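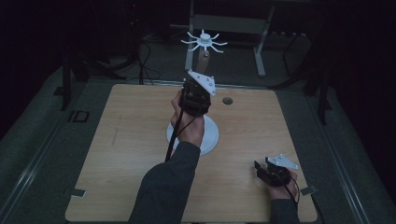

Light-colored wood tabletop with a fine grain, in use.

Last updated: 7 September 2018

143 shares

ZOSTEL TO TAKE BACK OLD WOOD TABLES, REFINISH THEM AND SELL THEM ON

New take-back program starts at the Rirnach store this month, other stores from January

RIRNACH – Zostel, the family-owned furniture seller and maker, is starting a take-back program for used wood tables. Dining tables, kitchen tables, desks, work tables. Any maker, any age. Customers bring in a table or have it picked up, get store credit, and the table goes to the Zostel shop on Mkhize Road to be sanded, fixed where it needs fixing, refinished and put back on the floor at a lower price than new.

The program is called Second Top. It opens at the Rirnach store first. The Akum store and the outlet by the rail yard follow in January.

"People come in to buy a table and the first thing they ask is what to do with the old one," said Yanling Lü, head of stores at Zostel. "We've been shrugging at that question for years. A lot of those tables have a water ring and a wobbly leg and that's all that's wrong with them. They were going to the dump."

Zostel ran a small trial at the Rirnach store over the spring and summer. Staff took in 100 tables from customers who were getting a new one delivered. Most were refinished and sold. 10 were too far gone and were cut up for parts and shelf boards, and the legs off a few of those went onto other tables. The trial tables sold faster than the store had planned for, some of them before they had a price tag on.

HOW IT WORKS

Customers can start in any of three ways. Bring the table to the loading door at the side of the Rirnach store. Book a pickup by phone. Or hand it over when a new table is delivered, in which case the pickup is free.

A member of the shop team looks the table over and makes an offer on the spot, as store credit. The credit is good on anything at Zostel including refinished tables, chairs, lamps and rugs. It does not run out. It can't be swapped for cash.

Tables need to be mostly real wood. Solid tops are best. Veneer is fine if it isnt lifting all over. Glass tops, metal tops and plastic tops can't be taken at this time. Tables with pest damage can't be taken either, and the driver will say no at the door, so please check underneath before booking.

Missing hardware is OK. Missing legs are usually OK. Please take the drawers out of desks and empty them. The shop found two sets of house keys and a tax return during the trial, all sent back to their owners.

WHAT THE SHOP DOES TO A TABLE

Each table is cleaned, checked for loose joints, and reglued if needed. Then sanding. Deep scratches and burns are filled or left, depending on what the finisher thinks looks right. The shop uses a clear oil on most tops and a hard wax on desks and kitchen tables that will see a lot of wiping. No paint. Painted tables are stripped if the paint tests safe.

Wycliffe Kashindye runs the Mkhize Road shop and set up the trial.

"Pale woods are the hard ones," Kashindye said. "Every mark shows, and if you sand too long in one place you get a dip that you only notice when the light comes in low. We go slow on those. A dark old top forgives you a bit more. People ask me which wood I like best and the answer is whichever one came in with no glue on it. Somebody always had a go with the glue first."

A ticket goes with each table when it is sold. It says what the wood is, as best the shop can tell, what was repaired and what finish was used. Useful later on – a wrong cleaner can take off a good oil finish in a week.

PRICES AND WARRANTY

Refinished tables are priced one by one, by size, wood and condition. All of them will cost less than the nearest new table in the Zostel range. There is no haggling but there is a markdown after a table has been on the floor for two months.

Joints and legs are covered for one year. The finish is covered for six months against peeling and clouding. Hot pans are not covered. Neither is moving the table down a stairwell without taking the legs off, which came up more than once in the trial.

Returns are the same as for new furniture. Keep the ticket.

CARE CLASSES

Zostel will also hold evening table care classes in the back room of the Rirnach store. Free, but seats need to be booked. The first one covers water rings, heat marks and how to oil a top at home without it going sticky. A second one, on loose joints and wobbly legs, comes later in the fall. Bring a photo of your table if you want advice. Please don't bring the table.

Classes will be taught by people from the Mkhize Road shop. Kashindye is teaching the first.

"Thin coats, wipe it off, wait," he said. "I could send everyone home after that, but there will be coffee so they may as well stay."

WHY NOW

Zostel bought the building next to its Mkhize Road shop last year and has turned the ground floor into a finishing room with proper air handling and a drying area. Before that there was no space to do used furniture alongside new. Two finishers have been hired and a third job is open. Applicants should have some bench experience, any kind, and be OK with dust.

The company expects to take in over 2,000 tables in the first full year once all three stores are part of the program. Lü said the number would depend alot on pickups.

"If it's easy to hand over we'll get them," Lü said. "If somebody has to borrow a van it stays in the garage another five years. So the trucks matter more than the ads do. We've moved the delivery schedule so every truck that goes out full can come back with something on it."

Chairs are not part of the program for now. Zostel may look at them next year, after the other stores are up and running. Sets will be taken only if the table is wanted, and the chairs will be passed along to a local reuse center where there is room for them.

SCHOOLS, OFFICES AND OTHER BULK LOTS

Offices, libraries, schools and cafes with several tables to clear can ask for a site visit. The shop will look at the lot and make one offer for everything it can use. Credit can be used for refinishing the group's own tables instead, for those who would like to keep what they have and just want the tops done. Allow a few weeks. Longer before the holidays.

Cafe tables with pedestal bases are welcome so long as the top is wood and the base doesn't lean.

TO BOOK

Pickup and class bookings are open now at the Rirnach store, in person at the front desk or by phone during store hours. Online booking is being worked on and will be up when the other stores join. Have the rough size of the table ready, and say if there are stairs.

ABOUT ZOSTEL

Zostel makes and sells wood furniture for homes and small offices. It has stores in Rirnach and Akum, an outlet by the rail yard, and a workshop on Mkhize Road. The company also does repair and refinishing for customers' own furniture.

MEDIA

Interviews with Yanling Lü and Wycliffe Kashindye can be set up through the Rirnach store office. Shop visits by appointment only, closed shoes please. Price lists and the terms of the program are availble on request.

Contact the press desk | © Zostel, all rights reserved | Back to top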